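Pirnness Storage Depot - Process Safety Upgrade
Progress report to the Fetlow Fund
August 7, 2019

1. Status

Work under the grant is in its second phase. The oxidizer stock at Pirnness has been divided between separate magazines, and the old practice of keeping filled drums beside the drying building has ended. Of the 27 corrective actions listed in the hazard review, 4 remain open. All 4 concern the east yard.

2. Separation distances

The minimum distance between any magazine and an occupied building is now 75 feet, measured wall to wall. The control room did not meet this figure and was moved in July. Sosa recalculated the blast loading on the new location using the reduced drum count. The earlier calculation assumed a single stack and is withdrawn.

3. Detection and deluge

Nuvex delivered the heat detectors for magazines 1 through 5. Those in 1 to 3 are wired and tested. The deluge valves in 4 and 5 are mounted but not connected, as the supply main on that side is undersized and has to be replaced first. Flow tests on the existing main gave steady pressure with two valves open and a clear drop with three - the design calls for all five.

4. Housekeeping

Drum lids are now checked at the end of each shift. Fiberglass offcuts from the wall repair were removed from the yard, and the contractor may no longer store them overnight. Welding permits are issued by the shift office only, and a fire watch stays in place after the work stops.

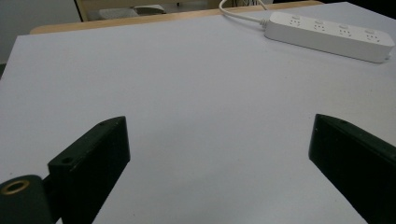
Sosa replied to the draft of this report that the east yard should not take any drums until the new main has been flow tested with every valve open, and asked that the limit be written into the operating permit. We agree, and the permit is being amended.

5. Budget and next steps

Spending is within the approved total. The main was not in the original scope, and we request that the unspent training line be moved to cover pipe and trenching. Remaining work:

Replace supply main, east side
Connect valves in magazines 4 and 5
Full deluge test
Close out east yard actions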